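Speaker notes - "Why Your Tomato Sauce Tastes Flat"
Muchen Ye
24 January 2025

OPENING (keep it quick, people have just had lunch)

Hello, thanks to Guangming Tang for the invitation and for finding me a microphone that works. Tonight's subject is acid! I have been teaching home cooks at Borley for years and this is the talk I most enjoy giving.

Ask for hands: who has tasted a soup, added salt, tasted again, added more salt, and still felt something was missing? Wait for the hands. Then say: try vinegar first next time. Half a teaspoon. Stir, wait a minute, taste.

Mention where sour hides in an ordinary kitchen. Ketchup has plenty of vinegar in it, and oranges bring acid along with their sugar. Bananas have very little, and so a banana smoothie perks right up with a squeeze of lime. 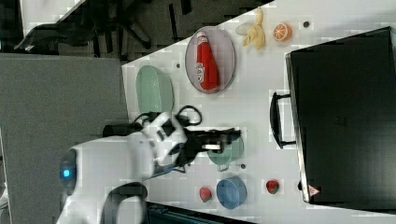

PART 2 - THE TASTING CUPS

Pass the trays from both ends of the row. Cup A is plain lentil soup, cup B is the same soup from the same pot with lemon. Don't say which is which until everyone has had both (the November group peeked at the labels, so now there are no labels, only a dot under cup B).

We made 78 cups, enough for 39 people to have 2 each. If the room is fuller than that, ask couples to share.

Let them talk. This is the best bit of the evening, don't rush it. People usually say B is saltier, and it has exactly the same salt - I love watching their faces when they hear that. 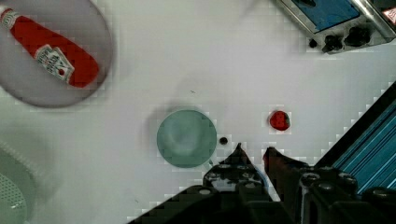
Then go on to timing. Lemon juice loses its fresh smell if it boils for long, so it goes in at the end. Wine goes in early and needs to cook down. Canned tomatoes are somewhere in between, and I usually add a second spoonful of raw crushed tomato right before serving. Try it on a weeknight, it costs nothing and the pot smells wonderful.

Story about my aunt's cabbage here if we're on time. Skip it if we're past the half hour.

PART 3 - TOO MUCH

Everybody overshoots. Fixes, in the order I reach for them: more of the base, then fat (butter, cream, olive oil), then a pinch of sugar. Baking soda only as a last resort, and a tiny pinch, because it fizzes and can leave a soapy taste.

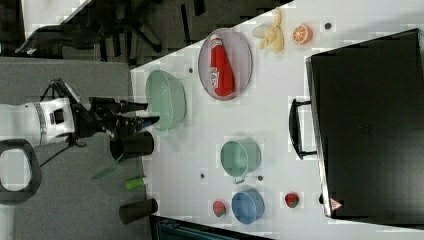

Beans are the odd one. Acid keeps their skins firm, so if the tomatoes go in before the beans are soft you can simmer them all evening and still be chewing. Cook the beans first, all the way, then add anything sour. Same with potatoes in a stew, to a lesser degree.

Recipe sheet is by the door. Point to it now or they'll forget.

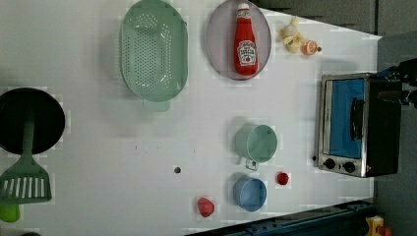

Can I use bottled lemon juice?

Bottled is fine in a long-cooked soup or a marinade. For anything you finish at the table, a fresh lemon smells much better.

Leave ten minutes for more of these, and bring the spare vinegar up front for anyone who wants to smell them side by side.

Contact: Muchen Ye, Borley | © 2025 Muchen Ye | Back to top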